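Mudgway walking tour talk - speaker notes
16th March, library upstairs room. 18 mins then questions. Don't run over, they lock the side door.

Slide 1. Title
Hello, thanks, mention loos are down the corridor.
Say what the talk is: how to spend a day in Mudgway if you've only ever changed trains there. Most people in the room will have changed trains there. Get hands up.
NOT a history lecture. Bit of history. The rest is lunch.

Slide 2. Where it is
Map. Point with the stick, laser thing is dead.
River to the north, railway to the south, everything worth seeing squashed in between. You can cross the lot in 25 minutes if you don't stop. You will stop.
Station has two exits. Use the back one (Canal Street). Front one puts you on the ring road next to the tyre place and that's why people think there's nothing here.
Say this twice. Back exit.

Slide 3. What it used to be
Rope, then biscuits, then nothing much. Rope walk ran the whole length of what is now Long Lane, hence no bends in it.
Biscuit works shut in the eighties. Smell of ginger still gets mentioned by anyone over fifty. Don't do the impression.
Then the shopping centre came, Feritz, opened on the old goods yard. 479 parking spaces. Big argument at the time re. the market, traders thought it would finish them.
It didn't, but it did take the shoe shops. Be fair to both sides, there will be traders in.

Slide 4. The market
Covered bit open all year, outdoor bit only when dry. Go before eleven. After that the good bread's gone and you're queuing behind everyone else who read the same leaflet.
Stalls to mention: the egg man, fabric stall at the far end (remnants bin, dig), the woman who does keys and also samosas. Cash for the egg man, cards ok everywhere else I think. CHECK.
Old weighing scales by the east door still work. 
Rents went up last April. Three stalls have gone, two filled since. If asked about the rest say I don't know, don't guess like last time.

Slide 5. Long Lane
Walk it top to bottom, it's downhill that way.
Look up. Ground floors are all vape shops and opticians but the upper floors are lovely, brick patterns, a plaster bull over number 16, dates over the doors.
Risska half way down on the left. Cafe, been there for ever, green tiles. Order the cheese pie. Portions are silly. Upstairs is quieter but the stairs are steep, say so, someone will have a knee.
Second hand bookshop opposite, opens when it feels like it.
The alley beside the bookshop goes through to the churchyard. Looks private, isnt. Good bench.

Slide 6. Afternoon
If fine: towpath. Out to the lock and back, under an hour, flat, pushchairs fine except the cobbled bit by the bridge.
If wet: Bruvura. Old cinema, now half cinema half arts place. 800 seats originally, nothing like that now, they split it. Ceiling still there in the main screen so get in before the lights go down.
Matinees are cheap. Tea is not.
Foyer exhibition is free and changes every month, you don't need a ticket to wander in. People don't realise this. Tell them.
Small museum over the road if Bruvura's full. Two rooms. Rope making model, biscuit tins, a very long photograph of the 1920s staff outing.

Slide 7. Evening
Much harder. Be honest about it.
Plenty of places to drink, not many to eat after nine. Canal end is better than the ring road end. Noodle place by the lock takes bookings by phone only.
Feritz food hall is open late and fine if you've got kids with you. Don't sneer. Half the room will be going there afterwards.
Last decent train home is earlier than you'd think, look it up before the second drink. Timetable changing anyway so I'm not putting times on a slide.

Slide 8. Getting about
Bus from the station every ten minutes or so, day ticket on board. You don't need it unless it's pouring.
Parking: Feritz cheapest for up to two hours, then the market car park. Streets round the church are permits now, all of them, they do check.
Bikes - racks at the back exit, covered. None at the front.
Toilets: market (20p), Bruvura foyer (free), Feritz upper floor. This always gets written down more than anything else I say so go SLOWLY.

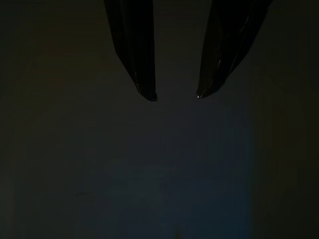
The market is the only reason to come and you should drop the towpath altogether, was the view put to me when I ran through this at home. Went on to say the walk is dull past the second bridge and that two hours at the stalls with a pie after would send everybody away happier. Might be right about the second bridge. Keeping the towpath in but turn round sooner, at the bridge if people are flagging. Change what I say on slide 6, slide itself can stay.

Slide 9. If you've only got two hours
Back exit. Market. Long Lane down to Risska. Pie. Churchyard bench. Train.
Leave this one up while they ask things.

Likely questions
Dogs? Yes on towpath and in the churchyard on a lead, no in the covered market. Risska downstairs only.
Is it safe at night? Same as anywhere, ring road underpass is badly lit, go over the top by the crossing.
What's happening with the biscuit works? Flats. Been flats for years according to the sign. Chimney is staying. That's as much as I know.
Why is there no proper bookshop? Rents again. Don't get drawn in.
Wheelchairs - market fine, Feritz fine, Bruvura has a lift but ring first as it sticks. Long Lane pavement narrow at the top, use the left side.
Guided walks? Start again in April, sheet on the table by the door, put your name down. Max 16 per walk, first come.

Before I finish
Leaflets by the door, one per household please, printing wasn't cheap.
Hand back the clipborad.
Thank the library. Chairs stacked against the back wall, not the radiator.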